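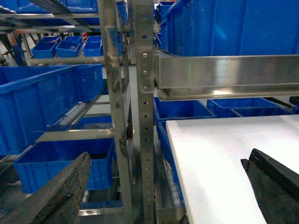 **Bins stop halfway down the roller shelves**

We put in flow racks at our parts room last October, steel uprights with the small round holes and slanted roller tracks, blue plastic bins on every level. The full bins roll fine. The light ones stop partway and somebody has to reach in and pull. Each lane is 44 inches deep. Do I need a steeper slope or different bins?

Posted by dralulska_parts, September 3, 2018

---

**kasside90**

Slope first. Take everything off one lane and raise the back rail by one hole – both sides, or the track will twist. Try it with your lightest bin, then your heaviest. If the heavy one hits the front stop hard, go back down and look at the rollers.

Spin each roller by hand. Ours had 13 that barely turned, all from grit in the ends. A dry brush and a rag fixed most of them and we replaced the rest. Don't oil them, it just holds the dirt.

---

**bumis_mike**

get new bins

---

**rackandroll**

New bins might help but I'd check the bottoms of the old ones before spending money. Ribs that run across the lane catch on the rollers. Flat bottoms do better. You can test this with a flat sheet of stiff plastic under a light bin. If it rolls with the sheet and sticks without it, the bin is the problem.

Also check that the lane isn't pinching. We leave up to half an inch of play on each side. Tighten the upright bolts again after you move anything.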